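Laundry corner notebook, Hollham textile room
February, started 8:40 am

Picking up from where Stojan left off. His page says "stack ok, check drum" and nothing else. Thanks Stojan.

Purpose today: dye bleed and crease check on the striped cotton from Cifuentes (lot 1602). They want to know if the black walks into the yellow after repeat washes, and how badly the stuff creases if it gets left sitting. Customer is Comik, kids' costume line, so people will forget it in the machine. Assume worst case.

1. Setup

Wiped down gasket before anything else, grey fluff in the bottom fold, bagged it and wrote the lot number on. Lint screen cleaned. Detergent is the Tidport liquid, 25 ml, no softener. Do NOT use the powder from the top shelf, it's got brightener in it and that wrecked the last set of readings.

Swatches cut and overlocked yesterday. Edges on two of them are already fraying, my fault, thread tension. Left them in.

2. Piece in the drum

Using the upper machine only, lower one stays empty so I don't mix up lots again. Door swings to the left, so keep the basket on the right or you'll be reaching round the glass all day. Yellow with black stripes is easy to find against the steel at least. It bunches low and to the left, same note in Stojan's page from January, so the creasing won't be even across the piece. Might be worth a second cloth in with it for balance. Ask.

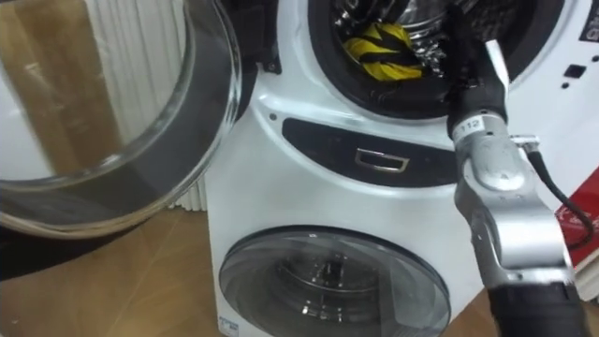 3. Leave and check

Test piece sits 77 minutes with the door open, then out, flat on the rack, no smoothing by hand. (I smoothed the first one without thinking. Scrapped.)

Grade creases against the card under the daylight lamp, not the ceiling lights. Ceiling lights make the yellow look green and you end up marking bleed that isnt there.

Bleed so far: wash 1 nothing on the white strip. Wash 2 faint grey along one edge, could be the overlock thread and not the fabric. Repeat with a hemmed piece before saying anything to Cifuentes.

4. To do

- 27 washes total on the plan, so this runs into next month
- more white strip, nearly out
- new crease card, corner of ours is chewed up
- ask Stojan if his January pieces were pressed before or after cuttng
- rack has a rust spot on the second bar, tape it or keep cloth off

2:15 pm. Hemmed piece ready for wash 1. Timer is on the shelf, please don't borrow it.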